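Home Explore Notifications Messages Bookmarks Lists Profile More

Wednesday, February 15, 2023

Third leaflet this month telling me to swap my old computer for a "certified refurbished" one and feel good about it. I've now read the small print on all three, so you can have a thread.

First, the word. "Refurbished" can mean someone opened the machine, cleaned it, tested each part and swapped the bad ones. It can also mean someone wiped the lid and put it in a new box. Both get the same green sticker.

The Zadis leaflet says every machine goes through a "520-point check". Five hundred and twenty! I asked for the list. I was sent a link to the page that says there is a 520-point check.

I had a go at writing my own list. Does it switch on, does it switch off, do the ports work, is the drive healthy, is the fan making that noise. I was struggling by 30. I got past it only by doing every key on the keyboard separately, and I do wonder if that's their method too.

Mockus at least publish something. It's a table of grades, A to D. Grade A is "excellent", B is "very good", C is "good" and D is "fair". Nothing is ever bad. I've bought things described as fair before and they were not.

Grades are for scratches, by the way. Read the table again. All four rows are about the case. A machine can be a spotless grade A and have a drive that has been running since the day it was unpacked in some office.

Now the trade-in part. Zadis say "up to £15" for a desktop tower. You fill in the form, you find the box it has to be posted in (your own box), and then the offer gets "adjusted on inspection". A friend was adjusted to nothing and then had to pay to get it back.

Somebody will say it's better than landfill. Yes, probably. But that's a low bar, and it isn't what the leaflet says. The leaflet says "a second life". I'd like to know what share of them get one and what share get stripped or shredded. I've looked on both websites. If it's there it's well hidden.

Seen a few replies saying the council tip at Steltow is the honest option. Maybe! I went in July and the electricals cage was a heap of towers and printers in the rain with kettles thrown on top. Whatever a second life is, it doesn't start like that.

The mail-order lot all use the word "sustainable" as well, and they all ship in two layers of foam. Mine came from Mockus with a plastic bag inside a plastic bag. The charger had a third bag.

Warranty next, as that's where you find out what a firm really thinks of its own checking. Mockus: 9 months, battery not included, fan not included, "wear items" not included and no list of wear items. If you'd checked the thing so carefully you'd stand behind the fan.

The shop in Lostness gives a year on everything and the warranty is one sentence on the receipt. It charges more. I grumbled about the price at the time and I take it back.

What I'd like from any of these firms is the dull stuff. What was tested, what was replaced, how many hours on the drive, how old the power supply is. A desktop tower is not hard to look inside. Take the side panel off and most of it is right there.

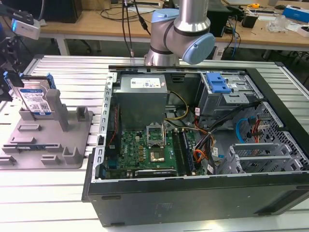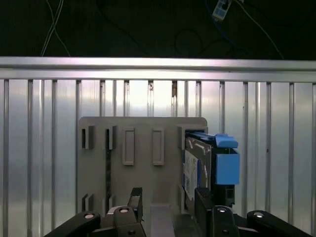 So, questions I'd send before handing over any money. Which parts are new? Will you put the drive hours in writing? Who pays the postage if it dies in the second week? If the answer to all three is a link to the FAQ, close the tab.

Also ask if the operating system licence is a proper one. I got a very chirpy "all our devices come ready to use!" back from Zadis, which you'll notice doesn't answer it.

And before any of that, have a look at whether the old one needs replacing. Mine was "too slow" for two years and then I put more memory in it. It's slow in a way I can live with now.

Not saying don't buy second-hand - I'm typing this on a second-hand machine. Just don't pay extra for a sticker. Will post again if the 520 ever turn up, I've chased it twice.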